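Adov teleop in sim, hands keep drifting

Share 3 | 200 views

2020-04-20, posted by Leif Lykkegaard

ok so been trying to show the Adov a two-hand reach by remote in the simulator. 200 demos planned, got 154 recorded before I noticed the left hand drifts. I hold still, it doesnt. Anyone?

eruter_fan
Recenter before every take. Controller drift, 100%.

Leif Lykkegaard
did that. Every single take. Floor is the fancy star parquet one, both hands black fingers, gray cuff on the left. Looks great, handles like soup.
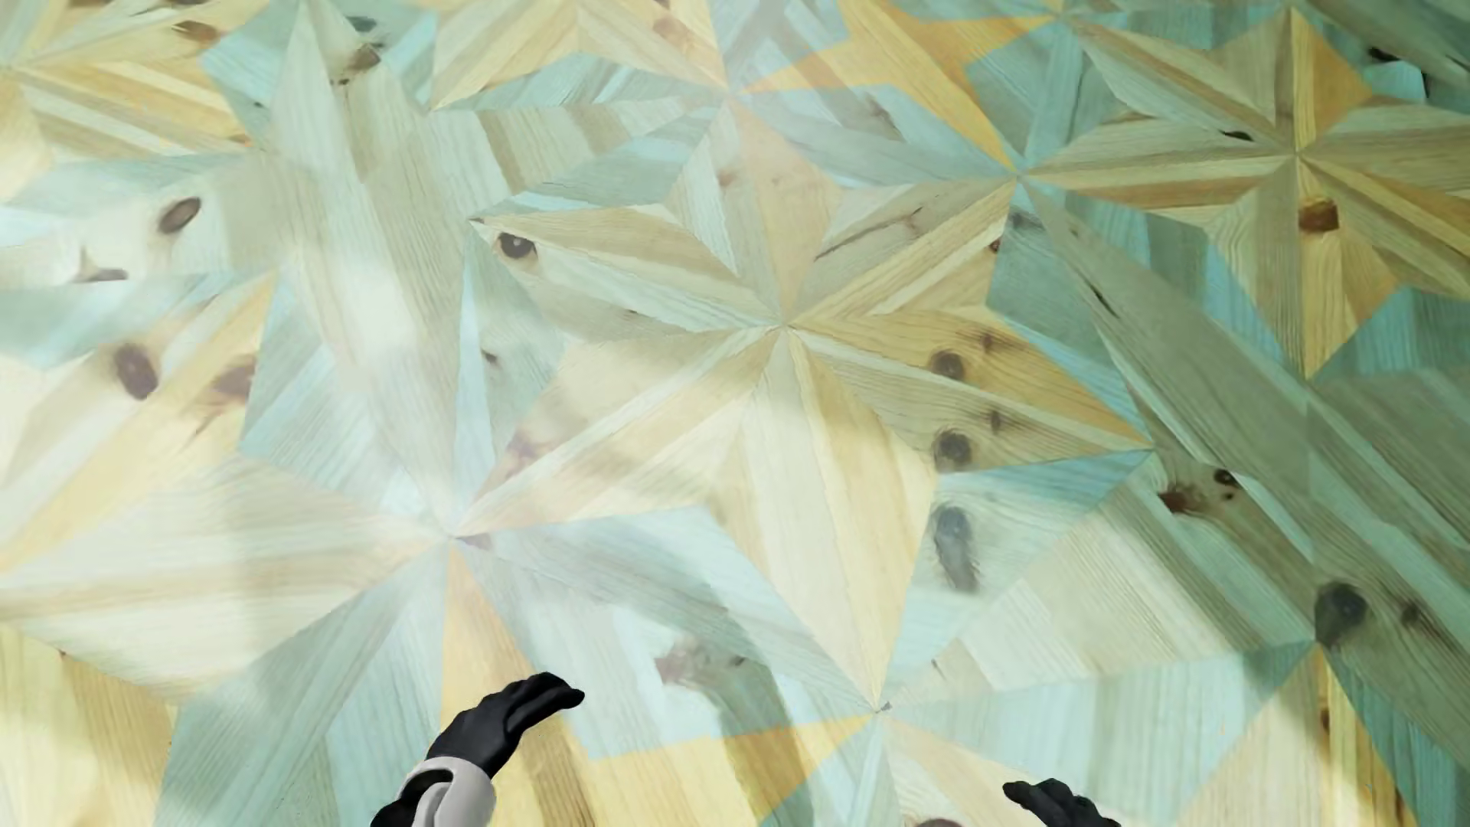

Also tried lowering the gain, which helped a bit on slow moves and made fast ones worse. Policy trained on the first batch just copies the drift. Learned it perfectly lol

trakatthorpe_bob
Thats your floor. Busy shiny texture, policy latches onto the knots. Use plain gray and redo it.

laxdal77
Disagree. Texture cant move his hand while he's recording. Two diffrent problems. Fix the teleop first, then argue about floors.

trakatthorpe_bob
never said it moved the hand. Said it'll wreck training. We lost all of November to a glossy floor.

laxdal77
and I train on busy floors on purpose, works fine on the real arm. Leif what's your wrist offset? Did you set it per hand or once for both?

Leif Lykkegaard
once for both. oh no

laxdal77
yep. Per hand. Toss the 154.

eruter_fan
Dont toss, replay them with the offset fixed and check a few. Might save most.

Leif Lykkegaard
trying replay tonight, will post numbers. Keeping the parquet for now sorry bob

5 comments hidden. We use cookies to keep you logged in. OK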